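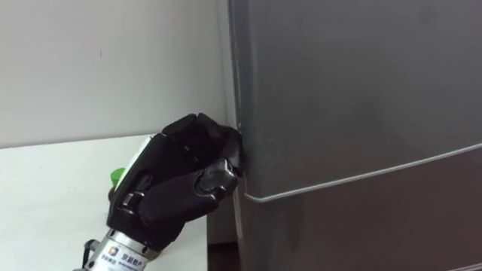 Yogesh Awasthi wrote to say that I had the doors the wrong way round last time, and that on a two-door fridge it is the upper seal that wants looking at first, as it gets opened more and sits in warmer air.

Search this blog Search Go

He may be right. I had been checking the lower one only. The test is the usual strip of paper, shut in the door and pulled. I now do both doors at the same points: top corner, halfway down the opening edge, bottom corner. The upper door held the strip at the top and halfway down. At the bottom corner it came out with almost no pull.

I cleaned the seal with warm water and a little washing-up liquid, dried it and left the door shut overnight. The strip then held at the bottom corner too, though less firmly than elsewhere. Keir Haldane suggests warming the seal with a hairdryer and pressing it back into shape. I have not tried that yet.

Print this post | E-mail this post

The second matter is how long a bottle of tea needs in the upper compartment. Bottles wait on the table next to the fridge until there is space for them, so they start at room temperature. 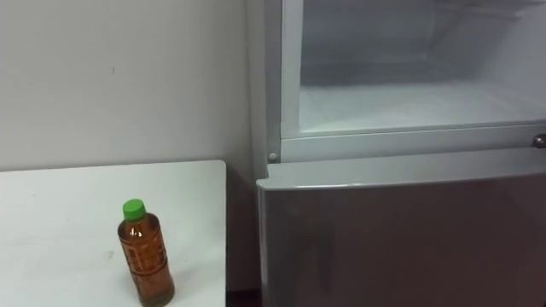
Gravus Building, Kitchen and Stores Team

I used 30 minutes as the starting point. A bottle laid flat on the compartment floor was cold enough to drink by then. One stood upright needed 40. Leaving one in overnight is a mistake – the tea expands, the cap lifts and the compartment has to be wiped out in the morning. Marianna Zalewska sets a timer and sticks a note on the door, and I have copied her.

For anything not wanted the same day, the lower compartment is better. It takes up to 18 bottles if the middle shelf is moved down one notch. 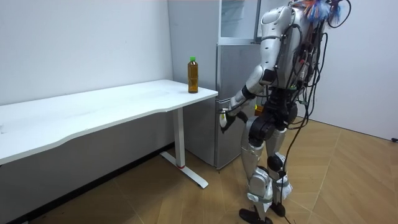
The two-door fridge, against the back wall.

The lower door needs a steady pull near the edge. If it is pulled sharply the air rushing in stirs up whatever is standing in the door rack, and if it is pushed shut too hard it bounces and stays slightly open. The fix was to raise the front feet by one turn each, so that the door

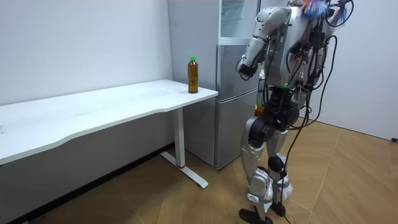
swings to under its own weight from half open. I checked it with the rack empty and with the rack full. Full, it closes a little slower but it does close.

The table was moved at the same time, as its right end had been too near the fridge for a cloth to pass down between them. Its top still has a few grey smudges that ordinary spray does not shift. Gillespie Mowat recommends bicarbonate paste. I will do one corner first.

Next check of both seals is in May.

Posted December 2018 | 772 shares | 4 comments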